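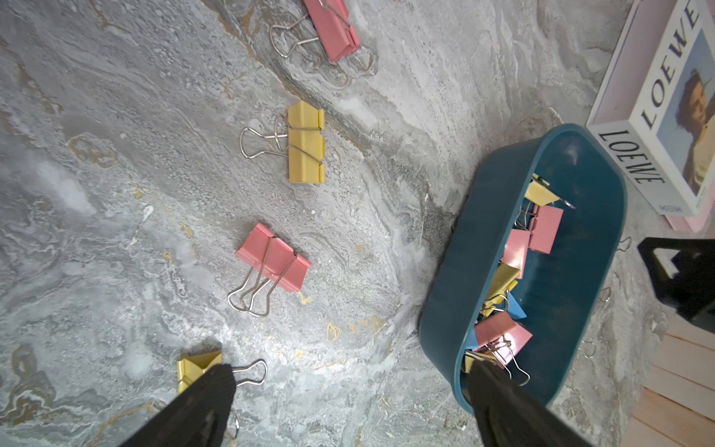

1/ Automação no posto de materiais de escritório: o que muda para as equipas

A Wokeo dá hoje início à publicação regular de informação sobre a automatização da separação de pequenos artigos no centro de Nurnham. O presente fio destina-se aos trabalhadores, aos clientes e aos parceiros que nos têm dirigido perguntas desde abril.

2/ A recolha de molas metálicas para papel é uma das tarefas mais repetitivas do centro. São peças pequenas, de várias cores, cujas pegas de arame se prendem umas nas outras dentro do tabuleiro. Até à primavera, todo este trabalho era manual.

3/ O posto-piloto, designado internamente Brisach, passou a executar parte dessa recolha. A escolha da tarefa resultou das consultas feitas aos três turnos, nas quais a separação de peças miúdas foi a atividade mais vezes associada a fadiga das mãos e da vista.

4/ Responderam ao questionário 166 trabalhadores. Destes, 91 indicaram que prefeririam alternar entre a supervisão do posto e a preparação de encomendas, em vez de permanecerem numa única função. O novo regime de rotação foi desenhado com base nessa resposta.

5/ Quanto ao emprego: o piloto não implica a supressão de qualquer lugar no centro de Nurnham. As pessoas afetas à separação manual mantêm categoria, horário e remuneração. Qualquer alteração futura será objeto de consulta prévia aos representantes dos trabalhadores.
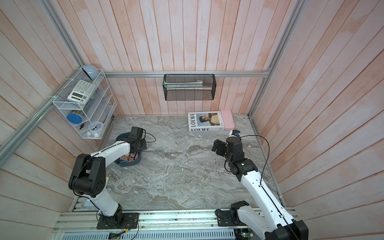 Posto Brisach, Nurnham: dois braços sobre calha de alumínio, com um tabuleiro verde-azulado na área de trabalho.

6/ A supervisão do posto é uma função com conteúdo próprio. Inclui a reposição dos tabuleiros, a verificação das garras no início do turno, o registo das falhas de preensão e a decisão de interromper o ciclo. Esta última cabe sempre ao operador — sem necessidade de autorização da chefia.

7/ A formação tem a duração de 40 horas, integralmente em horário laboral. O programa foi preparado com a Iwasaki, responsável pela integração do equipamento, e abrange segurança, operação corrente e diagnóstico básico. A inscrição é voluntária e está aberta a todos os turnos.

8/ Persistem dificuldades que entendemos dever comunicar. As peças enredadas continuam a exigir intervenção humana com frequência superior à prevista, e o ritmo do posto é inferior ao de um operador experiente. Por este motivo, os objetivos individuais de produtividade não são aplicados a quem nele trabalha.

9/ Foi igualmente suscitada a questão dos dados. Os registos do posto dizem respeito ao equipamento e não são utilizados na avaliação de desempenho. A regra consta do regulamento interno — secção relativa a sistemas automatizados — e pode ser consultada no balcão de recursos humanos.

10/ A avaliação do piloto terá lugar quando estiverem concluídos 100 turnos completos de operação. O relatório será entregue aos representantes dos trabalhadores antes de qualquer decisão sobre a extensão a outros artigos. Até lá, as sugestões podem ser depositadas nas caixas de cada piso.

40 partilhas · 12 comentários

Última atualização: 24/07/2023

© Wokeo — Comunicação Institucional, Nurnham · Contacto · Voltar ao topo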